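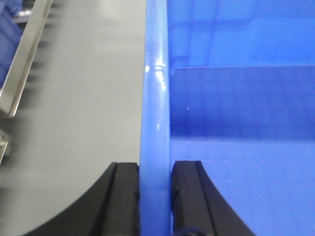 Ata da reunião da associação de moradores da rua Pilis, realizada em 6 de maio de 2023, na sala do rés-do-chão. Presidiu Belmiro Azevedo e secretariou Chaimae Berrada. A ata anterior foi lida e aprovada sem alterações. Entrou-se no primeiro ponto, a recolha de fruta e legumes para a feira de trocas de junho. Decidiu-se usar caixas de plástico azul, do género que se vê na fotografia, para os produtos frescos, e sacos de papel para o pão. Quem tiver caixas de outra cor pode trazê-las para os livros.

## 1. Feira de trocas

- A feira mantém-se no pátio, das dez às treze horas.
- A Wusari empresta as mesas e pede que sejam devolvidas no mesmo dia.
- Foram pedidas 34 bancas até à data. O limite fica em 49.
- A padaria Abou Zeid oferece o pão e pede apenas que o nome conste do cartaz.
- Belmiro Azevedo propôs cobrar uma inscrição simbólica. A proposta foi votada e rejeitada.

## 2. Contas

O saldo é de 400 euros. Falta pagar a fatura da Fastance pela impressão dos cartazes do ano passado, no valor de 30 euros. Aprovou-se o pagamento imediato. Chaimae Berrada lembrou que o recibo da tinta para o portão continua em falta e que sem ele a despesa não entra nas contas do semestre.

Um morador do segundo andar perguntou se era possível comprar uma balança para os legumes. Ficou para a próxima reunião, com pedido de preços.

## 3. Arrumação do material

As caixas ficam no vão da escada, encostadas à parede e sem tapar o contador da água. Devem ser lavadas antes de guardar. A chave do vão passa para Chaimae Berrada até ao fim de junho.
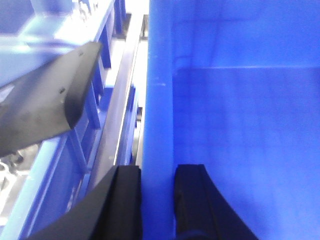 ## 4. Outros assuntos

A lâmpada da entrada continua a falhar. Belmiro Azevedo fala com o eletricista e pede orçamento por escrito.

Houve uma queixa sobre bicicletas presas ao corrimão. Será afixado um aviso no átrio.

A próxima reunião fica marcada para depois da feira, em data a combinar. Nada mais havendo a tratar, encerrou-se a sessão às vinte e uma horas e trinta minutos.

Chaimae Berrada, secretária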